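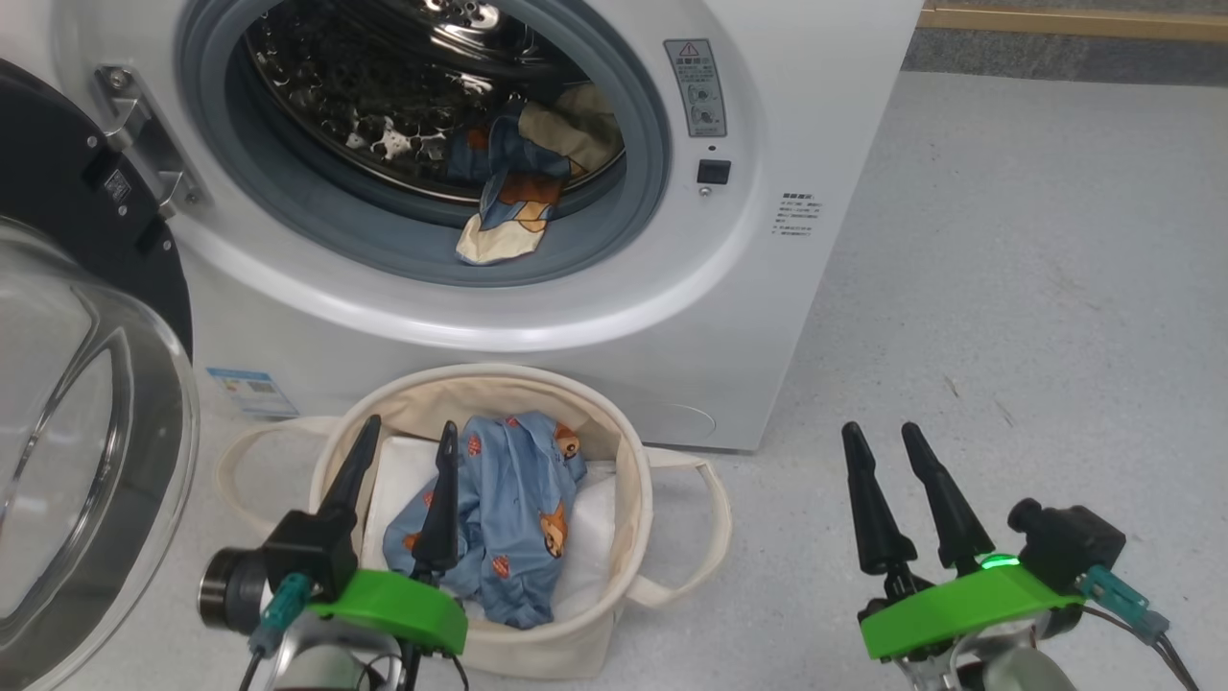
읽는 데 걸리는 시간: 6분

보낸 사람: Jelle Vanhove
받는 곳: Brarklow 가사 자동화 메일링 리스트
제목: Re: Tonero 양팔 키트, 세탁물 작업용으로 쓸 만한가요

Yara Azar 님이 쓴 글:
> 안녕하세요. 저희 쪽에서 Tonero 양팔 키트 대여를 검토하고 있습니다. 공급사는 Mulia이고, 기간은 8월 한 달입니다. 용도는 드럼세탁기에서 바구니로, 또 바구니에서 드럼세탁기로 옷을 옮기는 작업입니다. 빨래 개기는 당장은 필요 없습니다.
> 궁금한 점은 네 가지입니다.
> 1) 설치에 얼마나 걸리는지
> 2) 얇은 옷과 수건을 손가락을 바꾸지 않고 같이 다룰 수 있는지
> 3) 손목 카메라 영상이 드럼 안쪽에서도 쓸 만한지
> 4) 대여 계약에 무엇이 들어 있는지
> 카탈로그에는 책상 위에서 블록을 집는 영상밖에 없어서 판단이 어렵습니다. 써 보신 분이 계시면 답장 부탁드립니다.

Yara 님, 저희가 같은 키트를 Mulia에서 빌려 쓰고 있어서 순서대로 적습니다. 저희 조건은 흰색 드럼세탁기 한 대, 바닥에 둔 천 바구니 하나이고, 옷은 얇은 아동용 잠옷과 수건이 대부분입니다. 팔 두 개에 같은 그리퍼가 하나씩 달리고, 그리퍼 옆에 카메라가 붙는 표준 구성입니다. 추가 옵션은 사지 않았습니다.

설치부터 말씀드리면, 팔을 받침에 고정하고 케이블을 꽂는 데까지는 설명서에 적힌 대로 15분이면 됩니다. 그런데 그 시간에는 보정이 빠져 있습니다. 좌우 카메라 보정과 팔 사이 거리 입력까지 하면 오전이 다 갑니다. 보정판은 상자에 들어 있지만 평평한 곳에 붙여야 하고, 조금이라도 휘면 오차가 커집니다. 저희는 두꺼운 판에 붙여서 씁니다. 받침 위치를 옮기면 보정을 다시 해야 하니 세탁기와 바구니 자리를 먼저 정하고 나서 시작하시기 바랍니다.

바구니 자리는 생각보다 중요합니다. 처음에는 세탁기에서 멀찍이 두었는데, 팔이 문 옆을 돌아 나오는 동안 옷자락이 문 걸쇠에 걸리는 일이 잦았습니다. 지금은 투입구 앞 바닥에 놓고 문은 끝까지 열어 둡니다. 문을 여닫는 동작은 사람이 합니다. 키트로 문을 여는 것도 시험해 보았지만 손잡이를 당길 때 팔이 힘 제한에 걸려 멈췄습니다. Mulia 쪽 답변으로는 제한값을 올릴 수 있다고 하는데, 대여 장비에서는 보증 조건이 달라진다고 해서 그만두었습니다.

옷 종류에 대해서는 수치가 있습니다. 집기를 128회 시도해서 11회 실패했습니다. 실패의 대부분은 수건이었습니다. 얇은 옷은 손가락 끝으로 접힌 부분을 잡으면 잘 올라옵니다. 수건은 한 장만 있을 때는 괜찮은데, 다른 옷 밑에 깔려 있으면 위의 옷까지 같이 딸려 옵니다. 손가락이 길고 끝으로 갈수록 가늘어서 틈에 넣기는 좋지만, 두꺼운 천을 넓게 무는 데는 맞지 않습니다. 손가락 교체 없이 둘 다 하실 거라면 가능은 하고, 수건 쪽 속도를 낮추셔야 합니다.

그리고 실패로 세지 않은 것도 있습니다. 옷을 집기는 했지만 일부가 바구니 밖으로 걸쳐진 경우입니다. 저희는 사람이 손대지 않아도 다음 동작에서 안으로 들어가면 성공으로 쳤습니다. 기준을 엄격하게 잡으면 숫자는 더 나빠집니다.

카메라는 손가락과 같은 방향을 봅니다. 바구니 위에서 작업할 때는 두 손가락과 옷이 한 화면에 들어와서 원격 조작자가 따로 외부 카메라를 볼 일이 별로 없습니다. 불편한 것은 문 쪽입니다. 둥근 유리가 볼록해서 천장 조명이 하얗게 비치고, 노출이 자동이면 그 순간 드럼 안쪽이 어두워집니다. 노출을 고정하면 나아집니다. 설정 메뉴 두 번째 탭에 있고, 전원을 껐다 켜면 초기화되니 매번 확인하셔야 합니다.

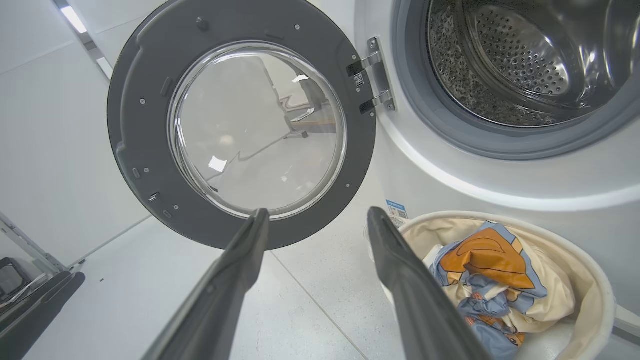 Hanneke Wouters 님은 지난번 스레드에서 노출보다 반사가 더 문제라고 썼습니다. 스테인리스 드럼의 구멍 무늬를 인식 프로그램이 옷의 무늬로 잘못 잡는 일이 있었고, 노출을 고정한 뒤에도 없어지지 않았다고 합니다. 그래서 드럼 안에서는 자동 집기를 끄고 원격 조작만 쓴다고 했습니다. 또 기본 제공되는 인식 모델은 2세대 펌웨어부터 바뀌었으니, 빌리기 전에 펌웨어 번호를 꼭 물어보라는 말도 덧붙였습니다.

저희 장비는 2세대 펌웨어입니다. 드럼 무늬를 잘못 잡는 현상은 저희도 보았는데, 드럼이 거의 비었을 때만 나왔습니다. 옷이 어느 정도 차 있으면 문제가 없었습니다. 마지막 한두 벌을 꺼낼 때 원격 조작으로 넘기는 식으로 쓰고 있고, 넘기는 버튼은 조작기에 있어서 따로 프로그램을 만지지 않아도 됩니다. Hanneke 님 장비가 1세대였는지는 제가 모르니 본인이 보시면 정정해 주세요.

드럼 안쪽에 대해 하나 더 적자면, 고무 패킹이 걸립니다. 팔이 패킹에 닿는 것 자체는 괜찮지만 옷을 잡은 채로 빼다가 옷이 패킹 주름에 끼면 손가락 사이가 벌어지면서 놓칩니다. 조금 위로 들어서 빼면 덜합니다. 기본 동작에는 이 경로가 없어서 시연 데이터를 직접 모아야 했습니다. 저희는 시연 100회를 모아 학습을 돌렸고, 그 뒤로는 패킹에서 놓치는 일이 눈에 띄게 줄었습니다. 시연은 두 사람이 교대로 했습니다. 한 사람이 오래 하면 후반부 동작이 거칠어져서 나중에 골라내야 합니다.

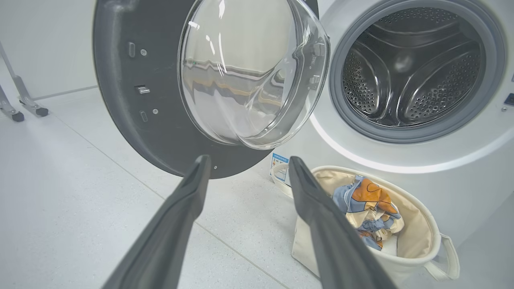 학습은 Mulia 서버를 쓸 수도 있고 자체 장비로 돌릴 수도 있습니다. 서버 사용료는 대여료에 들어 있지 않고 별도 청구입니다. 계약서 본문이 아니라 부속서에 적혀 있어서 저희는 첫 청구서를 받고 알았습니다. 자체 장비로 돌리면 비용은 없지만 데이터 형식을 한 번 변환해야 합니다. 변환 스크립트는 Jozef Van Wijk 님이 리스트 자료실에 올려 둔 것을 그대로 썼고 문제없이 돌아갔습니다.

대여 계약에 들어 있는 것은 다음과 같습니다.

팔 두 개와 그리퍼 두 개, 손목 카메라, 케이블 한 벌
조작기 한 벌
보정판
원격 기술 지원(평일 낮 시간만)
손가락 예비품 한 쌍

들어 있지 않은 것은 이렇습니다.

받침대
학습 서버 사용료
반납 운송비
손가락 추가 구매분

손가락은 소모품으로 보셔야 합니다. 끝부분 표면이 닳으면 얇은 천이 미끄러지기 시작합니다. 저희는 예비품을 이미 꺼내 썼고 추가로 주문해 두었습니다. Mulia에 재고가 없을 때는 Somboon에서도 같은 규격을 팝니다. 가격은 비슷한데 배송이 Somboon 쪽이 빨랐습니다. 다만 나사 길이가 조금 다르니 동봉된 나사를 쓰세요.

케이블도 신경 쓰이는 부분입니다. 카메라 커넥터가 그리퍼 바깥쪽에 있어서 두 팔이 바구니 위에서 가까워지면 서로 스칠 수 있습니다. 저희는 소프트웨어에서 최소 간격을 늘려 놓았습니다. 그 대신 양손으로 큰 수건을 모아 잡는 동작은 못 합니다. Yara 님 용도에 이불이나 큰 수건이 들어간다면 이 키트는 권하지 않습니다.

기술 지원은 무난합니다. 오전 9시 이전에 보낸 문의는 대체로 당일에 답이 왔고, 답변 내용도 구체적이었습니다. 주말에 멈추면 기다리는 수밖에 없습니다.

정리하지 못한 것이 소음과 전기 사용량인데, 측정기를 빌리는 대로 재서 다시 올리겠습니다. 한 달만 빌리실 계획이면 첫 주는 보정과 시연 수집에 들어간다고 보고 일정을 잡으세요. 두 달 계약으로 하면 예비 손가락을 한 쌍 더 준다고 들었는데 저희는 그 조건으로 계약하지 않아서 확인은 못 했습니다. Ans De Bruijn 님이 두 달짜리로 빌리신 것으로 알고 있으니 그쪽에 물어보시면 될 것 같습니다.

보정 설정 파일이 필요하시면 개인 메일로 연락 주세요. 받침 간격이 다르면 그대로는 못 쓰고 참고만 하셔야 합니다.

Jelle Vanhove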